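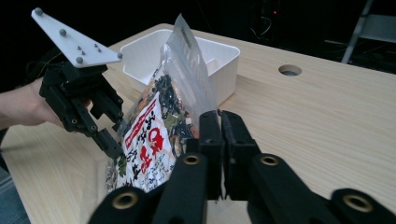

Week 5, packaging and shelf life. Reading for this one is chapter 3 plus the short Leltach handout, if you haven't got it ask Naveen. Main idea today – a package is a barrier, and every barrier leaks a bit. Question is how much, how fast, and whether the food cares. Take a clear plastic snack bag with a printed label, like the one standing up on the light wooden table. Clear means light gets in. Light + oil + oxygen = off flavors. So whoever picks a clear bag is trading shelf life for the customer seeing the food. Keep that trade in mind, it comes back on the problem sheet.

5 min read

What goes wrong with dry snacks (in the order people complain about it)

Going soft. Water moves from damp air into dry food. Chips and crackers sit at very low water activity, room air is much higher, so water wants in. Crispness drops off quickly past a certain point, it's not a straight line. See curve from last week.

Going rancid. Oxygen attacks the unsaturated fats. Slow at first, then speeds up. Heat and light both push it along. Smell is cardboard, paint, old nuts.

Breaking. Not chemistry but it counts. Crumbs at the bottom = returns.

Flavor loss. Aroma compounds pass out through the film or soak into it. Some plastics are terrible for this. People forget the inside layer touches the food.

Barrier basics

Two numbers to know for any film:
WVTR – water vapor transmission rate, grams per square meter per day
OTR – oxygen transmission rate, cc per square meter per day

Always write down the temperature and humidity of the test!! A number without conditions is useless. Half of you lost points on this in the quiz.

Polyethylene – good against water, poor against oxygen, seals easily
Polypropylene (oriented) – stiff, clear, decent against water, poor against oxygen
PET – better against oxygen, strong, prints well
EVOH – excellent against oxygen when dry, falls apart as a barrier when it gets damp, so it goes in the middle
Metallized film – thin coat of aluminum, good at both, blocks most light

Nobody uses just one for a hard job. You laminate. Outside for print and strength, middle for barrier, inside for seal.

Thickness. Double the film, halve the rate, more or less, for a single material. Doesn't work for metallized, the coating does the job there and the plastic under it barely matters.

Worked problem (did this on the board, too fast, sorry)

Bag has 400 square cm of film. Film WVTR is 5 g per square meter per day at store conditions. Food can take up 2.4 g of water before it goes soft. How long?

400 square cm = 0.04 square m
0.04 x 5 = 0.2 g per day
2.4 / 0.2 = 12 days

12 days is bad. Has to get from plant to truck to shelf to kitchen. To reach 30 days you need WVTR of 2 or lower. Check it yourself.

This assumes the rate stays constant, and it doesnt. As the food picks up water the difference between inside and outside shrinks, so the real bag lasts a little longer. Also assumes perfect seals. Which brings us to

Seals

Most early failures are seals and not film. Crumbs or oil in the seal area, jaw too cold, jaw too hot, not enough dwell time, wrinkle across the seal. A channel leak you can't see will beat any fancy laminate.

Tests – bubble test under water, dye test, burst, peel strength. Bubble test is cheap and you will do it in lab Thursday. Bring a towel.

Case – Narnoseo crackers

Small company, changed film supplier, went with Nokico laminate, better WVTR on paper. Complaints went up. Everybody blamed the film. Shivam Katiyar's write up traced it to the sealing temprature, new inside layer needed a hotter jaw and the line was still on the old setting. Read the two pages, be ready to say what test would have caught it and when.

Nitrogen flush – next week. Also why the bag is so full of air.

Problem sheet: 1 to 6, skip 4. Due before lab.

We use cookies to improve your experience on this site. Accept / Manage settings

Get new course notes by email. Subscribe

Comments

ekpo_r: is the 5 g for the whole laminate or just the outer layer?

Naveen Gautam: whole laminate. Handout copies are in the tray outside the lab.

tess: for question 3 do we use film area or the area of both sides? got 6 days one way and 12 the other

Naveen Gautam: all the film that faces the food, so both sides. Seal area doesn't count.

marcus d.: quiz regrade when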